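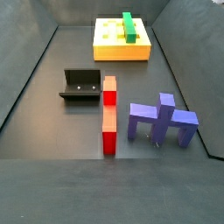
How Wheat Becomes Flour

A learning page for young visitors, from the Clillodden Grain and Milling Centre

Bread, pancakes, noodles and birthday cake all have something in common. They are usually made with flour. This page explains what flour is, where it comes from and how a mill turns hard grains into soft powder. Words that may be new to you are explained as they come up, and there is a short word list at the end.

What is flour?

Flour is a powder made by grinding up dry food. Most of the flour in Australian kitchens is made from wheat, but people also make flour from rye, rice, corn, oats, chickpeas and even bananas. In this page, the word "flour" means wheat flour unless we say otherwise.

Wheat is a kind of grass. At the top of each stalk is a part called the head or ear, and inside the head are the grains. Each grain is a seed. If a farmer plants it in the soil, it can grow into a new wheat plant. If it goes to a mill, it can become flour.

Inside a grain

A grain of wheat is smaller than a grain of puffed rice, but it has several parts.

The bran is the outside. It is made of thin, tough layers that protect the seed. Bran is brown and contains a lot of fibre, which helps food move through your body.

The germ is the part that would grow into a new plant. It is very small. The word "germ" can also mean something that makes you sick, but here it has an older meaning: the beginning of a living thing. Wheat germ contains oil and vitamins.

The endosperm (say "EN-doh-sperm") is the biggest part. It is pale and full of starch, and it is the food store for the baby plant. White flour is made almost entirely from endosperm.

Growing the wheat

The wheat milled at Clillodden is grown on farms near Kadley. Farmers there sow the seed in autumn, when the first good rain has made the soil damp. The young plants look very much like a lawn. They grow slowly through winter and more quickly in spring, when the heads form.

As the weather warms up, the plants change from green to gold and the grains become hard and dry. The farmer then brings in a machine called a header, which cuts the heads from the stalks and shakes the grains loose. The grain is carried by truck to a silo, a tall storage building that keeps it dry. Damp grain can go mouldy or begin to sprout, and a miller cannot use it.

Cleaning and resting

Wheat that arrives from a farm is not ready to be ground. It may be mixed with bits of straw, small stones, weed seeds and dust. At the mill it passes over sieves that shake from side to side. Large things stay on top and very small things fall through. Air is blown through the grain to carry away the dust, and magnets catch any pieces of metal.

Next, the miller adds a little water and leaves the wheat to rest. This is called tempering. The bran becomes tougher, so it comes away in large flakes, and the endosperm becomes softer, so it is easier to crush. At our mill the wheat rests for 20 hours.

Grinding with stones

People have been grinding grain for thousands of years. The oldest tools were two stones: a large flat one to hold the grain and a smaller one to push back and forth over it. It was slow and tiring work. First Nations people in Australia have ground native grass seeds in this way for a very long time, and some communities still make flour and bread from native grasses today.

Later, people built mills with two large round stones, one lying on top of the other. The bottom stone stays still. The top stone turns, and grain is poured through a hole in its centre. Grooves cut into the stones slice the grain and move the flour out to the edge. Wind, water or animals once did the turning. Most stone mills now use electricity.

The top stone in the Clillodden mill weighs 600 kilograms. It was first set to work 157 years ago and has been repaired many times. The grooves wear down with use, so every January the mill stops and the stones are lifted apart and cut again by hand. This job is called dressing the stones.

Our head miller, Gerasimos Tsolakis, checks the flour by rubbing it between his thumb and finger. "If it feels warm, the stones are too close together," he explains. "If it feels gritty, they are too far apart. I listen to them as well. You get to know the sound."

Grinding with rollers

Large modern mills use steel rollers instead of stones. The rollers work in pairs, and the two rollers in a pair turn at different speeds. The first pair cracks the grain open. The pieces are sifted, and then they go on to the next pair, which is set a little closer. This happens again and again until the endosperm has become fine flour.

Roller mills are very good at keeping the bran and germ apart from the endosperm. They are also fast. The Lakatos mill, which supplies bakeries in our district, has 11 pairs of rollers and runs through the night.

Different kinds of flour

Wholemeal flour contains all the parts of the grain. It is light brown with darker specks. The oil in the germ can go stale, so wholemeal flour does not keep for as long as white flour.

White flour has had the bran and germ taken out. It makes light bread and soft cakes.

Self-raising flour is white flour with baking powder mixed in. Baking powder makes bubbles of gas when it becomes wet and warm - that is why pikelets puff up in the pan.

Bread flour, sometimes called strong flour, is made from wheat with plenty of protein. When you add water and knead the dough, the protein forms a stretchy material called gluten. Gluten traps gas made by the yeast and helps the loaf to rise. Some people become ill if they eat gluten, and they use flours made from other foods, such as rice or corn.

Try it at home

Ask an adult to help you with this activity. Do not taste the mixtures, as raw flour can carry bacteria that make people unwell.

You will need wholemeal flour, a fine sieve, a large bowl and a sheet of dark paper.

Put two spoonfuls of flour in the sieve and shake it gently over the bowl. Tip whatever is left in the sieve onto the paper. Look closely at the flakes. Most of them are bran. Now rub a little of the sifted flour between your fingers, and then do the same with the flakes. How are they different?

Wash your hands and wipe the bench when you have finished.

Word list

Bran: the tough outer layers of a grain.
Dressing: cutting fresh grooves into millstones.
Endosperm: the starchy part of a grain.
Germ: the part of a grain that can grow into a new plant.
Gluten: the stretchy material in bread dough.
Silo: a tall building for storing grain.
Tempering: adding water to wheat and letting it rest before it is ground.

Text by Evdokia Michailidis, Education Officer. The Centre's school program is supported by the Fesura Foundation. Teachers may copy this page for use in class. Last reviewed August 2025.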